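Murkdale Classic Motor Day, quick write-up before I lose the notes. More to follow if I get time this week.

Sunday, April 12, 2026

Well, the rain held off. Just. The Murkdale show opened its gates at half eight and the queue was already back past the garden centre, mostly MGs and a very loud Capri that wanted everyone to know it was there. Organiser Sharon Koech had hoped for a decent turnout after last year's washout and she got one — 2,000 through the gate by mid afternoon, and still coming when I left to find a bacon roll.

"I slept for two hours," she said. "Then I looked out the window and it was dry and I thought, right, we're on."

Top field was British as usual. Minors, Heralds, a row of Minis in every colour going, a Rover P6 in that brown you either love or don't. Bottom field was supposed to be American and European but got mixed up early on when the marshals ran out of room, so you had a Mustang fastback next to a Citroën Dyane next to somebody's camper. Nicer for it if you ask me. The two owners were deep in talk about carburettors when I walked past and still at it an hour later.

Best of Show went to Jeferson Honorato for his 1968 Volvo Amazon estate, dark green, red seats. He bought it as a shell with no floor to speak of and has done all the welding himself, in a lock-up with one socket. The paint is his too, second go, the first one "went like orange peel" and he rubbed the whole lot down and started again. Judges liked that he drives it. It came to Murkdale under its own steam, 71 miles, with the dog in the back.

Runner up was Kátia Bastos with a Fiat 850 Coupé in pale yellow. Tiny thing, spotless, engine bay you could eat your tea out of. She was a good sport about second but did say, loudly, that she'd be back.

People's Choice — the one that's voted for on the slips — went to a 1974 Ford Escort estate belonging to Emerson Rangel. Nothing rare about it once, they were everywhere, and that's sort of why it won. There was a crowd round it all day saying my dad had one of those, my uncle had one of those. Emerson has left the dents in the tailgate and the old dealer sticker in the back window. Original radio as well, and it works, though only on one side.

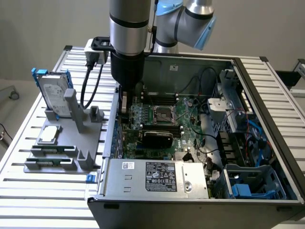 *Photo: Solange Lopes*

The autojumble was bigger than last time and went right round the back of the cricket pavillion. Prices all over the place. A pair of Lucas headlamps with good rims went for less than I'd have paid, a cracked Mini grille was up for more than I'd pay for a whole one. Plenty of workshop manuals, boxes of badges, someone selling only hubcaps. I bought a tin of grease and a jack handle. No jack.

Fontes, the trim people, had a stall for the first time and were doing seat repairs while you waited. Longest queue on the site apart from the loos. They'd run out of black vinyl by one o'clock and were taking names. If you gave yours in, they say they'll ring by the end of the week, and if they don't, ring them.

Olix brought their rolling road on a trailer and ran it from eleven. Bit of a palaver setting up as the ground was softer than it looked and they had to shift it on to the hardstanding by the gate. After that it was non stop. A Sierra Cosworth made the biggest number of the day and drew a proper cheer, but the laugh of the afternoon was a Morris 1000 van, owner convinced he'd been getting a lot more out of it than the book said. He had not. He took the printout anyway and stuck it in the windscreen.

Not everything went to plan. The bike parade was meant to go off at noon and went at ten to one, by which time half the people lining the lane had wandered off for food. The PA cut out during the prizegiving so if you were stood further back than the tea tent you won't have heard any of it. Winners in full at the bottom. And the exit was slow, no getting round that, one gate for everybody and a Jensen that wouldn't restart right in the middle of it. Pushed clear in the end by six lads from the Escort club, who'll be talking about it for years.

Parking was the other grumble. Visitors' field was full by eleven and cars were being sent down to the school, then a walk back up along a road with no pavement. Sharon says they know about it and they're asking the farmer for the next field along. She'd also like a second gate. We'll see, she's been asking for that one for a while.

The run-out in the morning was good though. 79 cars left from the Elum car park at quarter to eight and came in over the tops, past the reservoir and down the long hill into Murkdale. Only one breakdown, a Triumph Stag getting warm (I know, I know) and it was going again after a breather and a bottle of water. I got a lift in a Saab 96 and would do it again tomorrow. Freezing, no heater, view for miles. The noise it makes coming off the throttle is worth the cold feet.

Good to see younger owners as well. The under-25s class had its own corner by the bandstand, and it wasn't all first-car Minis either — there was a Nissan Figaro, a couple of tidy Mk2 Golfs, a Peugeot 205 on its original wheels. Insurance was the main topic over there. Same as it ever was. One lad had driven in overnight after a late shift and was asleep across the back seat of his Polo with a PLEASE DO NOT TOUCH sign on the bonnet. People were taking photos of him more than the car.

Money: the raffle and the bucket collections came to £900, all of it going to the air ambulance. Gate takings still to be counted. The hamper was won by a ticket that hasn't been claimed yet, pink, so check your coat pockets.

Found on the field and handed in: a child's welly (left), a set of feeler gauges, reading glasses in a blue case, a single driving glove. Ask at the club hut.

Next one is the autumn meet in October, same field, smaller do, no autojumble but the run-out is on again and there's talk of a longer route. Entry forms will be up once the date's agreed with the cricket club. Pre-1990 only, and yes they do check. If you want to marshall, tell Sharon soon, she was short this time and it showed in the bottom field.

**Results**

- Best of Show: Jeferson Honorato, Volvo Amazon estate
- Runner up: Kátia Bastos, Fiat 850 Coupé
- People's Choice: Emerson Rangel, Ford Escort estate
- Under-25s: Peugeot 205, owner's name to follow, couldn't read the slip
- Best Motorcycle: BSA Bantam, same again, will add when I have it
- Furthest Travelled: not awarded, two entries still arguing over the mileage

Corrections to the usual address please. I'll fix any wrong model years tonight.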